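Stuswood Library Ends Overdue Fines, Finds Out What Was Overdue

The Stuswood public library stopped charging late fees in April, and the town has been returning things ever since.
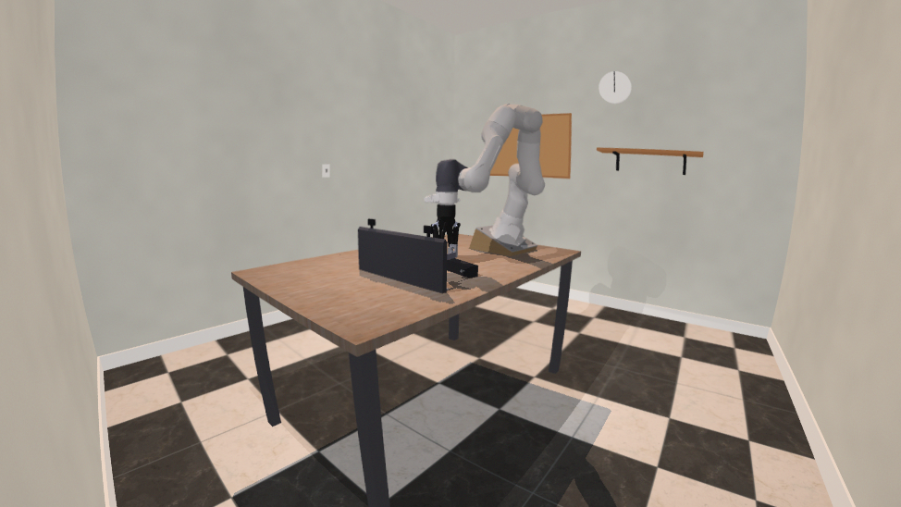
Segundo Cuervo had expected a few dozen books and maybe an apology or two. By the end of the month he had 387 items on the returns cart, among them a guide to home wine making checked out under a phone number with too few digits, and 24 copies of the same diet book.

"People came in looking like they were turning themselves in," Cuervo said. One man left a road atlas on the desk and walked out backward.

The fines had brought in $600 last year, a little less than the library spent on the paper and postage used to ask for them. The town council took two meetings to absorb this. Sølve Hovland, who voted against the change, told the council that a person who keeps a cookbook for 11 years ought to feel something — he did not say what. He has since returned a cookbook.

Lost books still have to be paid for, and anyone with an item more than 60 days late can't borrow another until it comes back. Old fines were wiped from 127 accounts. Cardholders don't need to call to confirm this, although many have, and the line at the front desk now closes at noon so the staff can eat.

The diet books are on the sale table in the lobby at 25 cents each. As of this week, all 24 were still available.

Recent items
Restrepo Street Repaving Delayed Again
Gitanitz Bakery Changes Hours, Then Changes Them Back
Town Pool to Open With Most of Its Water

We use cookies to remember your settings. By staying on this site you agree to their use.

Contact the newsroom | © 2026 Stuswood Postatach | Back to top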